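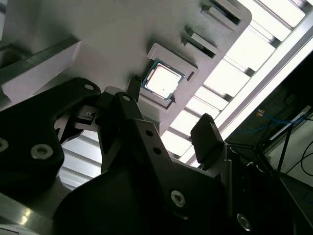

4.3 Comparing finger sets on the chip pick station

This section covers the change from one finger set to another and the comparison run that follows. It applies to the Wadari two-finger gripper on the Simiyu cell controller, with the wrist camera fitted. Complete section 4.2 (camera focus and exposure) before you start.

Two finger sets are supported. Set A has narrow tips and is intended for pockets with little clearance. Set B has wide pads and is intended for open trays. Do not mix fingers from the two sets. Offsets are stored per set, and the controller has no means of detecting a mixed pair.

CAUTION: Handle processors and fingers with a grounded wrist strap on. Never touch the contact side of a processor.

CAUTION: The arm must be in Hold and the key switch turned to Manual before you reach into the cell. Hold alone does not remove drive power.

Changing the fingers

1. Jog the arm to the Service position and select Hold. Turn the key switch to Manual.

2. Open the gripper fully from the Tool page. Wait for the "Open" indicator to turn green.

3. Remove the finger screws with a hex key. Support each finger with your free hand as the last screw comes out.

4. Wipe the mounting faces with a dry lint-free cloth. Do not use solvent. It attacks the pad adhesive.

5. Fit the new fingers and start all screws by hand before tightening any of them. Tighten in two passes.

6. Close the gripper at the lowest force setting and check that the pads meet evenly. If one side touches first, loosen both fingers, close again, and retighten with the gripper closed.

7. On the Tool page, select the matching set (A or B) and press Store. The controller asks for confirmation. Press Store again.

Note: On firmware older than build 226, the set name on the screen does not refresh after Store. Leave the Tool page and reopen it to confirm the change.

Setting the approach

8. Place one processor in the reference pocket, heat spreader facing out. It must sit flat inside the rim.

9. In Manual, jog the gripper toward the fixture at the lowest speed. Stop when the fingertips are just clear of the rim, and open the fingers wide enough to pass the edges of the processor.

10. Check the camera view. Both fingertips and the full outline of the processor must be visible. Light panels in the background may wash out to white. This is acceptable provided the edge of the processor can still be told apart from the pocket.

11. If the heat spreader washes out as well, reduce exposure one step at a time. Do not move the lights. Their position is shared with the inspection program.

12. Press Teach Approach. The stored point applies to the selected finger set only and must be taught again for the other set.

Running the comparison

13. Load the "Grip Compare" program and set the cycle count to 8 for a trial run. Watch the trial from outside the cell with a hand on the stop button.

14. If the trial finishes without a fault, clear the counters and start the full run. Use the same force, speed, and processor for both sets.

15. When the run ends, export the log before changing fingers. Storing a new set erases the grip log.

Reading the log

Each line gives the cycle number, finger set, grip width, and result code. Code 0 is a completed pick and place. Code 2 is a grip closed on nothing. Any other code stops the program and is listed in Appendix C.

Our reference run on the Budbridge cell covered 2,482 cycles per set. Compare results only between runs of equal length.

Procedure checked by Lucyna Kurek, 18 Sep 2021. For replacement pads, see section 7.1.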